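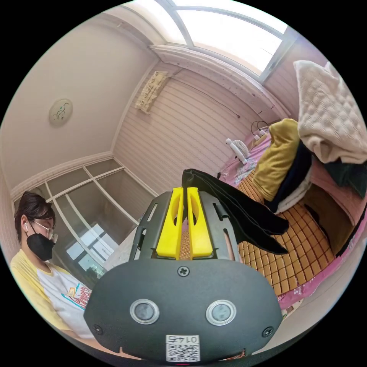 Friday, March 13, 2020

Missing prints and a very long lunch

So the Grenley museum got its drawings back! Two of the missing ones, anyway, and I have been reading everything I can find since breakfast instead of doing my taxes. If you haven't followed me on this one, they're the little ink harbor sketches that went out the back of the building in January, when the galleries were closed for painting and the alarm on the loading door was switched off for the crew (I know, I know).

Régis Marty called me at lunch, all worked up. He used to hang shows there and he still talks to everybody. He says the sketches were in a frame shop over in Kemancombe, tucked behind a stack of cheap posters, and that the man at the counter thought they were copies and had a price of $287 on the pair. I nearly dropped my sandwich. Régis thinks they were never stolen for money at all, and he has a whole theory with a cousin in it, which I'm not going to put down here because it's probably slander.

What I want to know is where the Nnaji is. That's the big watercolor from the same wall, the one with the gray barn, and I liked it better than the sketches put together. The paper says the police have nothing new on it. The reward was $2,000 and now it's supposed to go up, though Régis had heard that from the guy at Zimus who does their shipping crates, so who knows.

I went through my shoebox after we hung up and found the postcard of the barn I bought there years ago for 100 cents in dimes. The color is off, way too green, but it's on the fridge now next to the dentist reminder.

The museum talk on Nnaji's late work is off, by the way. They're putting everything off on account of the virus. I'd already ironed a shirt. Régis wants to drive over to Kemancombe anyway and look at the frame shop from across the street, and I told him I'd think about it, but I've already filled up the car.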